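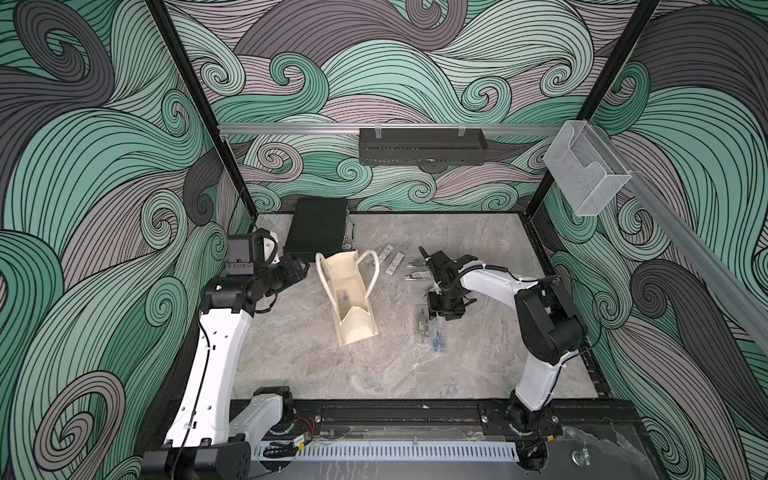
Waves on Three Walls
From the Kikdale pattern album

Welcome, and thank you for stopping by! This page of the album belongs to the wave pattern, which has been with us longer than any of the others and which people still ask after when they write. I meant to keep the introduction short, and then I started going through the old drawings again with a cup of coffee beside me, so please forgive me if I wander a little.

The waves began as a pencil drawing by Anneli Nurmi, made one February at the kitchen table while the rest of us were supposed to be helping her sort paint samples. She drew one curl, then another line tucked in alongside it, and another alongside that, until the whole sheet was full and she had started on the back of an envelope. Arvo Kuusisto still has the envelope. We counted the drafts once, when we were putting the album in order, and there were 73 of them, every one dated in the corner in her small tidy hand.

The waves, mint green, teal, lavender-grey and charcoal, covering the left wall, the back wall and the right wall from top to bottom. The slab they surround is light grey with a faint marble-like veining, and I do love how the soft white streaks in it settle down all that curling and swooping!

A word about the colors, as that's the question we get most. The mint came first and the charcoal came last, after a very long afternoon of holding up scraps to the window. Raili Jääskeläinen wanted a yellow in there somewhere (she wants a yellow in everything, and sometimes she's right), and we did try it on two of the drafts, but it pulled the eye so hard that the lines around it seemed to go to sleep. The lavender-grey went in where the yellow had been. I was doubtful for a good month and now I think it's my favorite of the lot.

The black lines were drawn by hand before anything was scanned. Anneli kept them running side by side all the way into each spiral, and she would start a curl over if two of them touched. Kwesi Asante did the cleaning up afterward and was under strict orders not to make anything too smooth, so if you look at a full-size sheet you'll find places where the pen slowed down or where she plainly stopped to answer the door.

Hanging a pattern this busy takes some patience. We lay all the panels out on the floor first and walk around them in our socks, moving them about until a big curl isn't sitting right beside its twin. Corners are where I fuss the most. I like the bands to feel as though they carry on around the bend, and when they won't, I'd sooner have a dark band meet a pale one than two that nearly match. Sarla Kaushik disagrees with me completely on this and starts from the middle of the back wall every time, and her rooms look lovely too.

For cleaning, a soft cloth and plain water have always done the job on our printed panels. Go gently near the edges.

Sample sheets of the waves are available in 6 sizes, and the folded pattern booklet, number 99 in the Kikdale series, has the whole repeat printed across its center pages along with a few of the early pencil drafts, including the one with the coffee ring. If you've put the waves up somewhere of your own, do write and tell us which wall you started with. Sarla and I are keeping score.

Next in the album: Prirkia, the leaf pattern
Back to all patterns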